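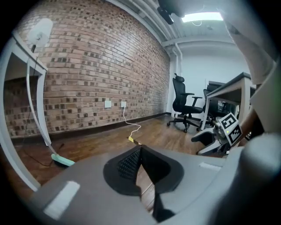

Brick wall, left side of the room.

Kornham Parish Letters, transcribed text, release 3

The set holds 739 letters written to and from the parish of Kornham, the earliest dated 1716. Each letter is one UTF-8 text file. Original spelling is kept. Line breaks follow the page.

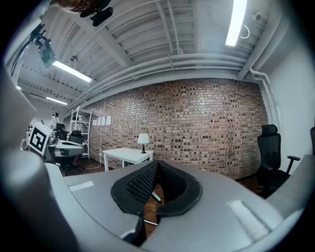 White industrial ceiling.

Fields in index.csv: id, year, sender, recipient, pages, hand. Where the year is a guess, it ends in a question mark. 263 letters have no named sender.

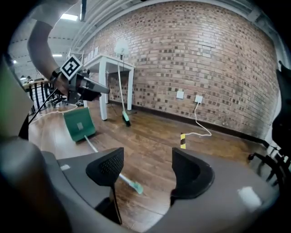

Katalin Borbély

I checked the February batch against the Kocsis index and fixed the swapped page numbers. Torn passages are marked with empty square brackets. Please don't fill them in.

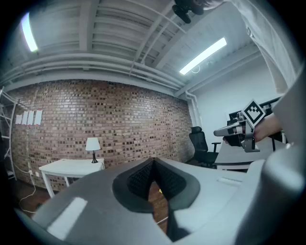

Hsin-yi Hung asks whether the Latin notes in the margins could go in a separate file, as they throw off word counts. They are still inline in this release.

Last updated September 7, 2025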